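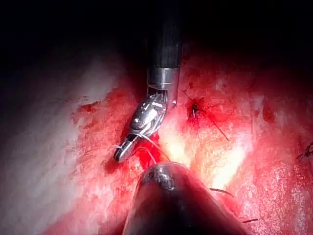
*Fig. 1. Thread in the closed jaws of the upper instrument, with the tip of the second instrument below.*

## Session 7: The stale tool offset

Read this before the practical. The case is a suturing run on the Nerell two-arm trainer, stopped by the operator after the instruments touched at a moment when the software had them well apart. Bring the log extract with you.

### What the operator had

The arms were driven from a console in the next room. The Morker controller took the hand movements, scaled them down and sent a target to each arm. It also ran a separation check: if the two instrument tips came closer than a set distance outside a tying step, both arms should hold position.

That last clause matters. Tying a knot brings the tips together on purpose, so the check is switched off for the tying step and comes back on when the step ends. Any fault that shows up only at close range has a good chance of being hidden by the very step in which it is most likely to do harm.

The thread is a second way for the arms to affect each other. A jaw holding one end can pull on a stitch, or on the other instrument, with no metal touching metal. The separation check knows nothing about thread.

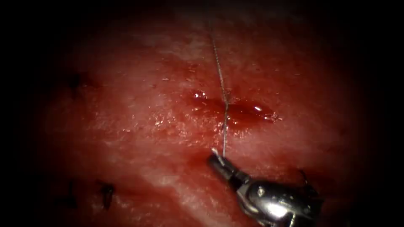
### What went wrong

1. The instrument on the left arm was changed part-way through the run. The replacement had a slightly different length from shaft end to jaw tip.
2. The controller asked for the new tool offset. The arm sent it, but the reply came after the time limit and was dropped.
3. The controller kept the old offset. It wrote a warning at line 3874 of the log and showed nothing on the console.
4. The operator went on to the next stitch and tied it. Working by eye from the camera view, she corrected for the difference without noticing.
5. At move 287 the tying step ended and the check came back on, working from the wrong tip position. The tips touched on the way out. The check did not trip.
6. The operator, Fatima Jacobs, felt nothing at the console (there is no force feedback on this model) but saw the thread go tight. She pressed stop, and both arms held.

The stop button worked as it should. Between the touch and the stop, the left arm was still being told to move into the right one, and its motor current rose for the whole of that time. There was a current limit, set for free movement of the bare arm, and it was too high to help.

### Reading the log

The extract runs to line 3950. Times are in milliseconds from power-up. Replies from the arms were arriving up to 32 ms late during the tool change, and you will find the same delay earlier in the run, where it did no harm because no offset was being sent.
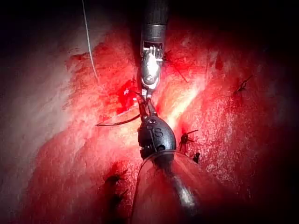

Look next at the difference between the commanded tip position and the measured one. Both columns are worked out with the same offset, so they agree with each other and both are wrong. Many of last year's group took this agreement as proof that the arm was healthy. To find the fault you need a measurement that doesn't pass through the offset – the camera calibration, or a touch on a fixed point after each tool change.

### Notes for the practical

- Do not use the tying step to test the separation check.
- After a tool change, touch the reference post with each tip and write down the reading before you enable motion.
- If the reading is outside the limit on your sheet, stop and call a member of staff. Do not re-enter the offset by hand.
- Jaws open or closed makes a difference to the reading. Use closed.
- When you press stop, leave the jaws as they are. Opening them drops the thread, and with a needle on the end you then have a loose needle.

### Correspondence

The note below came from the lab where the run took place. It is copied in full apart from the serial numbers.
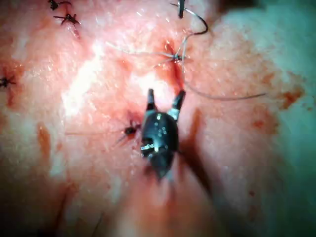 Cáceres, October 2021

To the Ellska course team,

We have repeated the tool change with the same pair of instruments. When the reply is late, the old offset stays in use each time. When it arrives within the limit, the new one is loaded correctly.

We have made two changes. Motion now stays disabled after a tool change until an offset has been received and confirmed, and the warning appears on the console in red. The current limit is lower while both arms are in the shared area.

We haven't found out why the replies were late. The cable to the left arm has been replaced, but the delay was already coming and going before that, so please don't teach the cable as the cause.

Lungile Van der Merwe

### To hand in

One page. State which of the two changes in the letter would have prevented the touch and which would only have made it less severe. Then describe one way the late reply could still cause trouble with both changes in place. Mark the log lines you rely on.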